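Uveo Tabletop Cell: two-arm bench enclosure

I've had one of these going since December and I'm very fond of it, so I've written this page myself (the old one was mostly a parts table, sorry!). The Uveo comes as an enclosed table with pale wall panels, metal corner posts and 2 arms fitted at the near edge. You choose the tabletop. I went for the grey wood grain.

What's in the kit

Enclosure and table, both arms with grippers, gripper brackets, the purple cable sets, cable clips and a bag of spare screws. Part number 828 if you're ordering by phone. The Trimau controller is sold separately.

Setting up the cables

Most of the emails I get are about cables, so please read this bit before you switch on! Leave plenty of slack between the forearm and the gripper bracket. It should go up in a big loose arch, bigger than you think looks tidy. I pulled mine tight the first time and it popped out of the connector as soon as the wrist turned. Clip it to the forearm, then move the arm by hand through its full reach and watch the loop the whole way.

A first job to try

Mugs on coasters are lovely for checking your reach. Put 4 along the back half of the table with the handles facing the arms, and keep a shallow tray near the front where both grippers can get at it. Run it slowly to begin with, and if one arm keeps stopping short, redo its zero position before you touch anything else.

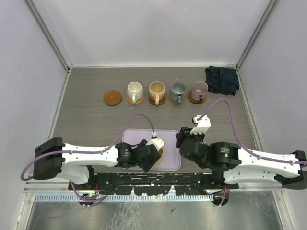 Looking after it

Wipe the tabletop with a damp cloth and go over the rails while you're there. Once a month I check the bracket screws with the small Tosh driver (finger tight and a nudge more, no further) and have a look at the clips. Power off first, always.

Spares

Clips, cables and gripper tips are kept in stock. The Bradeo bracket fits too, but you'll need the longer screws.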